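Search this site Search Go

About us

Hi, I'm Shona Wihongi, and I started Clarkwood with Ambros Riedl in the back half of his uncle's bike shop. We make one thing, a kit called the Narar, and we've been making it long enough that my kids can put one together at the kitchen table (they charge me for it).

The Narar is a kit for people who want to teach a robot to do household chores and would like to start this month, without hiring a lab to do it. You get the hand-held gripper, the mounts, a spare set of finger pads, the charging lead, and a week of one of us on the other end of the phone. You hold it, you do the chore the way you always do it, and the recordings come out in a shape your training software can read. Most of our customers are small teams – a couple of engineers, a rented apartment, a lot of laundry.

Ambros does the mechanics. He came from sewing machines and still judges every joint by whether it would survive a winter of denim. Hermine Eder runs the data side and is the person who will write back if your files look odd, usually before you've noticed. Gediminas Rätsep packs the boxes, answers the phone on Mondays and wrote the manual, all 7 pages of it. And I do demos, invoices and whatever is left over, which some weeks is plenty!

We moved to Rakuvthorpe in May. There's a proper workshop downstairs now, and upstairs we keep a bedroom and a kitchen set up for trying things out. If you're thinking about buying, come and have a go. Bring your own chores. One visitor brought a suitcase and asked to practice packing it for two hours, and we let her.

Bedding and clothes are what we get asked for most:

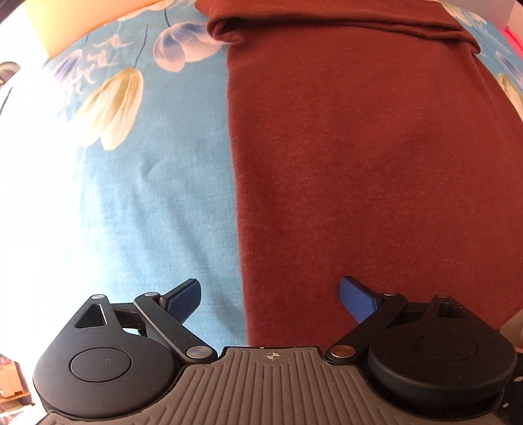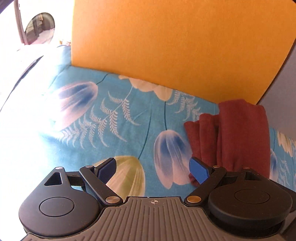
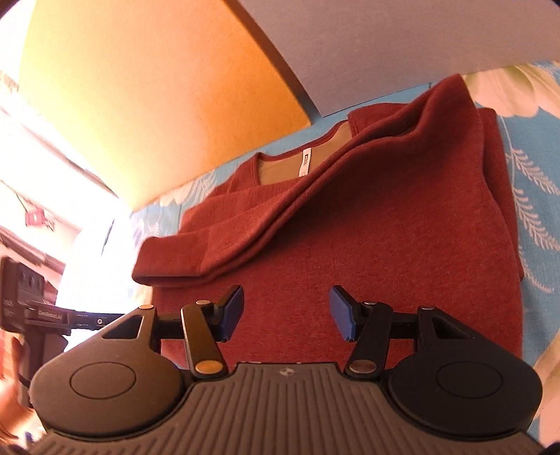

Fabric is where our kit earns its money, and it's also where we've had the most complaints, so I'd like to be straight with you about it. Our first pads were too slick for fleece. They'd close on a fold, you'd lift, and you'd come up with one layer when you wanted two. Ambros went through a whole drawer of rubber samples before he was happy. Something like that sweatshirt with the one sleeve laid diagonally across the body is a really good first job, because you've got a thick roll to grab at the sleeve and a broad flat part lower down, and you learn fast how differently they want to be held. Start there and leave fitted sheets for your second week – I still can't do them well by hand, never mind with a gripper.

We've shipped 2,943 kits so far. Repairs are done here by us, and a new set of pads goes out the same day if you call before 2 p.m. If you want a demo, phone and ask for me, or ask for Gediminas if it's Monday.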